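I rent out a two-bed flat in Skutdale and I've now been through three winters of working out what tenants and guests need from it. A few people asked for notes after my last thread, so I'm putting them in one place. Nov 20, 2020, for anyone reading this much later and wondering why the prices look odd.

Background first. The flat is on the first floor over a shop. Long lets only until the spring before last, then a mix. It sleeps four if two of them are small. I do the changeovers myself.

Heating. The old storage heaters went in the first year. They charged overnight and were stone cold by tea time. The replacement panel heaters cost me 718 pounds fitted, and the complaints about the back bedroom stopped.

I leave the thermostats set at 18. There's a card next to each one explaining the two buttons that matter. The booklet that came with them is 40 pages long and lives in a drawer.

Draughts. The sash windows are original and I'm not allowed to swap them. Brush strip down the sides and a thick curtain did more than I expected. The landing window still whistles in an easterly and I've given up on it.

Condensation is the big one in this flat. Wipe the sills in the morning, open the bathroom window after a shower, don't dry washing on the heaters. I put this in the welcome sheet and most people do two of the three.

Dehumidifier. I bought a Malteck, second hand, from a house clearance. It's ugly and it hums. It pulls a full tank in a day when the weather's bad. If your flat is above a shop with no heating on at night, get one before you spend money on special paint.

Speaking of paint. I did spend money on special paint. It peeled by the second November. Ordinary bathroom emulsion has lasted better on the same wall.

Kitchen. This is where I wasted the most. I started with a matching set of everything and replaced it bit by bit with whatever was easy to buy one at a time. Plates from the supermarket, plain white. Glasses the same. When one breaks I can get another that afternoon.

Pans get the hardest life of anything in the place. I no longer buy sets. One frying pan, one big saucepan, one small one, and a lid that fits both of the last two.

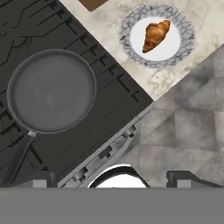

Grey frying pan on a black cooktop.

Knives. One decent cook's knife, one bread knife, one small one. People will cut on the worktop if they can't find the board, so the board stands up against the tiles where it's the first thing you see.

Tin opener: buy two. I can't explain where they go.

Bedding. I had a duvet for summer and one for winter and it was a mistake. Nobody could agree what season it was. Now it's one medium duvet per bed and a wool blanket folded on the chair.

White sheets wash best because you can boil the lot together. Mattress protectors are worth paying more for. The crackly ones get mentioned in every review.

Keys. Key safe by the side door, code changed at every changeover. I used the same code for a year before someone pointed out that was daft. They were right.

The lock itself is a Gosling and it sticks when it's damp. Graphite powder sorted it. Don't use oil, it picks up grit and you're back where you started by the new year.

Insurance. Tell them exactly what you're doing. My first policy didn't cover short stays at all and I only found out when I rang about something else. It went up, I paid it.

Total spent on the flat since I took it on, not counting the mortgage: 2,712 pounds. That includes the heaters. It doesn't include my time or the diesel.

Someone asked whether Ceva is a better bet than Skutdale for a small let. I looked at two places there and the parking put me off both. That's as much as I know about it.

Last thing. Go and sleep a night in your own place in bad weather. I did it in the second winter and came home with a list of 8 things to fix. The reading light was on the wrong side of the bed and the bathroom door didn't shut unless you lifted it.

I've done six of them. The bathroom door is still on the list.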